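I have kept fish for five years, and I still learn most things by doing them wrong first. This post is about the plants in my tank, which were dying slowly all summer, and what I changed.

My aquarium is a 22 gallon. It has a few tetras, many small snails that I did not buy, and one old catfish who hides when I clean the glass. For a long time I had only plastic plants. Then Gordon Vachon, who has the little fish shop on Pelletier Street, gave me a bag of cuttings and told me they were impossible to kill. I killed the half of them in one month.

The leaves became yellow, then they had holes, then they let go and floated into the filter. I thought it was the light, so I left the lamp on longer. The result was green algae on everything, also on the catfish's favorite root. 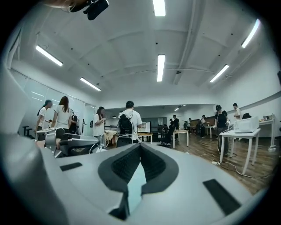
So I went back to Gordon and he asked me what I was feeding the plants. I said nothing, they have the fish for that. He laughed a little, but kindly. With so few fish and such fast plants, he said, there is not enough potassium in the water, and the small holes in old leaves are often a sign of it. He sold me a bottle of liquid fertilizer from Posier and told me to begin with half of the dose on the label.

I did this for some 10 weeks. I also put the lamp back to seven hours per day with a simple timer, and I changed a quarter of the water every week, even when I was lazy. The old leaves did not repair themselves. I had hoped for this, but a leaf with a hole stays a leaf with a hole, and I cut those away close to the stem. The new leaves came smaller at first and then normal, with a good strong green.

The algae needed more patience. I scraped the glass by hand and took out the root to brush it under the tap. My friend Ghislain Lavoie says I should have bought shrimp for this work. Maybe he is right, but I was afraid the catfish would eat them. 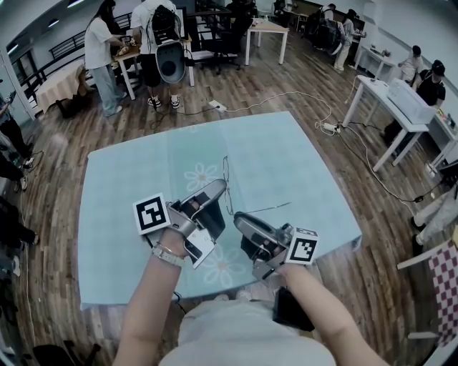 ## What I would do differently

I would change one thing at a time. In the first weeks I moved the lamp, cleaned the filter and bought new sand, all together, and after that I could not know which one had helped and which one had made trouble.

I would also plant more from the beginning. My tank was almost bare on the left side, and the algae liked it there. Now I have a thick group of stems in that corner and the glass behind it stays much cleaner.

Next I want to try a carpet plant in the front. Gordon says it is difficult without extra CO2, and the bag of tiny plants is already in my sink.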